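Can a Robot Clean Your Room Yet?

An explainer for readers from 8 to 12 years
Text: Ingeborg Fankhauser

Maybe you have asked this question when your parents told you to tidy up. There are already machines that play chess better than every human. There are machines that drive on the planet Mars. So why must you still wipe the table by yourself after dinner?

The short answer is: robots can do some chores, but only a few of them, and mostly one at a time. The long answer is more interesting, so please keep reading.

What machines can do already

In many homes there is a dishwasher and a washing machine. We do not call them robots, but they took a lot of work away from people. Your great-grandmother perhaps needed a whole day for the laundry. The washing machine has an easy life, however. The clothes are brought to it, somebody closes the door, and then it only has to turn and pump water.

Some families also have a small round robot which vacuums the floor. It is good at floors. It is not good at socks, and it cannot climb on the table.

In factories, robot arms can be very fast. They can put the same screw in the same place all day long. But everything around them is prepared. The screw always comes from the same side, and the part always lies in the same position. If you would turn the part a little, a simple factory robot would try to put its screw into the air.

Your home is different. Yesterday the cup was on the left, today it is on the right, and tomorrow it is under a newspaper.

Why wiping a table is hard

Try a small experiment. Take a sponge and wipe a table on which some things are standing. Do it slowly and notice what your hand is doing. It presses, but not too much. It goes around the glass. When a cable lies in the way, your hand lifts a little, or the other hand moves the cable to the side. You did not have to think about any of this.

A robot has to learn every piece of it. Soft things are especially difficult. A wooden block has always the same shape, but a sponge becomes flat when you press it. A cloth is even worse, because it can have a new shape every time you pick it up. The robot sees a cloth in a heap and must find out: where is the corner? Is this one cloth or two?

How a robot can learn from people

In former times, engineers wrote down every movement for the robot in a computer program. Go forward, close the fingers, go up. For a messy table such a program would never be finished.

Today many teams do it in another way. People do the chore themselves, but they do it with the same kind of fingers that the robot will have. They hold a gripper in each hand and work with it. Black-and-white square patterns on the tools help the computer to know where each tool is in the room, and small cameras record what is happening. 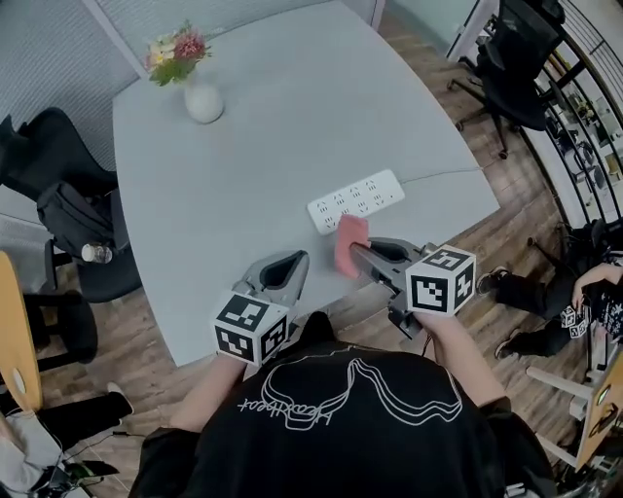 Two hands, two grippers, and a table with flowers and a power strip on it.

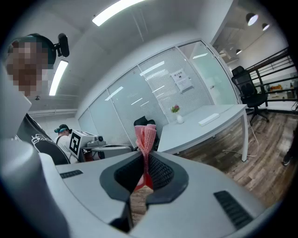

The computer then studies the recordings. One recording is not enough. Kimutai Langat, who teaches robots to clean, told me that his team recorded the wiping of tables 116 times for their robot Imik before they made the first test. In this test Imik got 11 tables to wipe. It did 7 of them well. On the other ones it missed a corner, or it stopped in front of an object and waited.

"People ask me if I am sad about the four tables," he said. "But one year ago it was zero good tables."

He also told me that Imik needs about 40 seconds to pick up one sponge when the sponge lies in an unusual way. You can do it faster than you can read this sentence.

What about shops?

In a shop there are chores too. Shelves must be filled, boxes must be opened, and spilled juice must be wiped away. Carrying a heavy box along a straight way is quite possible for a machine. Taking a soft bag of bread from the box and putting it on the shelf without squeezing is much more difficult. For this reason, people and machines often share the work, and the person takes the part with the bread.

Words to know

Gripper: the "hand" of a robot. Often it has only two fingers.
Marker: a printed pattern that a camera can recognize easily.
Recording: saved pictures and movements, from which the computer can learn.

Try it at home

Put a spoon in each hand and use the spoons like pincers. Now try to pick up a dry sponge and wipe the table with it, without touching it with your fingers. Then try to fold a dish towel in the same way. Which one was easier?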